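Von: Girish Dwivedi
An: Liste Polstern und Flechten
Betreff: Re: Rosshaar oder Schaumstoff, zum letzten Mal
Datum: Di., 20. September

Hallo Liste,

Bhupendra Rastogi schrieb:

> Ich habe den Ohrensessel meiner Tante jetzt bis aufs Gestell
> ausgeräumt. Unter dem Bezug lag Rosshaar, darunter Werg, darunter
> eine Zeitung und ein Knopf. Der Polsterer in Jedlow will 1.000 Euro
> für eine klassische Schnürung, ohne Stoff. Für Schaumstoff zum
> Selbstzuschneiden zahle ich 200. Kann mir jemand einen vernünftigen
> Grund nennen, warum ich nicht einfach den Schaumstoff nehme?
> Und wie viel Stoff brauche ich, wenn das Muster durchlaufen soll?

Lieber Bhupendra,

einen vernünftigen nicht. Die Liste lebt bekanntlich von den anderen.

Das alte Rosshaar würde ich an deiner Stelle trotzdem nicht wegwerfen. Auszupfen, in einem Kissenbezug waschen, auf dem Dachboden trocknen lassen, noch einmal zupfen. Man riecht danach eine Woche lang nach Stall, aber das Material federt wieder. Meins lag fast 2 Jahre im Keller, bevor ich mich getraut habe, und es hat mir die Verspätung nicht übel genommen. Die Schnürung kann man lernen. Im Kurs in Sellow haben sie uns am ersten Abend den Doppelknoten gezeigt und am zweiten, wie man ihn wieder aufbekommt. Der zweite Abend war der nützlichere.

Wenn es doch Schaumstoff wird: bitte nicht den weichen aus der Restekiste. Für die Sitzfläche einen festen Kern, darüber eine dünne Lage Watte, sonst sitzt man nach dem ersten Winter auf dem Gurt. Und die Kanten vorn abschrägen, bevor der Bezug drüberkommt. Ich habe es einmal nachher versucht und spreche ungern darüber.

Zum Stoff. Bei durchlaufendem Muster rechnest du pro Bahn einen ganzen Rapport dazu, beim Rücken lieber zwei. Zickzack ist in dieser Hinsicht der Charaktertest unter den Mustern: Streifen verzeihen einen schiefen Schnitt bis zur Zimmermitte, Zacken nicht einmal bis zur Tür. Mein letzter Bezug kam von Sisodia und hat mit Versand 374 Euro gekostet, wovon ich einen beachtlichen Teil als Verschnitt besitze. Ukari ist billiger, liefert dafür aber gern in zwei Stücken, und zwar ohne vorher zu fragen.

Schneide zuerst die Sitzfläche zu, dann die Rückenlehne, und lass die Seitenteile liegen, bis beides geheftet ist. Holz vorher streichen oder ölen, nicht hinterher. Klebeband auf frischem Bezug ist keine Lösung.

Die Diskussion über Ziernägel gegen Keder bitte ich auf Dezember zu vertagen, da haben wir alle mehr Zeit zum Streiten. Falls du eine lange Rundnadel brauchst, ich habe eine übrig und schicke sie dir.

Gruß
Girish

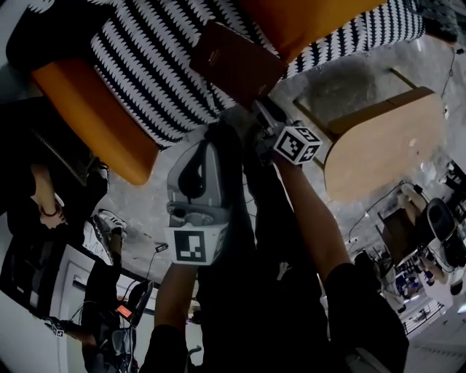
PS: Was stand denn in der Zeitung? Und den Knopf heb bitte auf, der gehört bestimmt zur Rückenheftung.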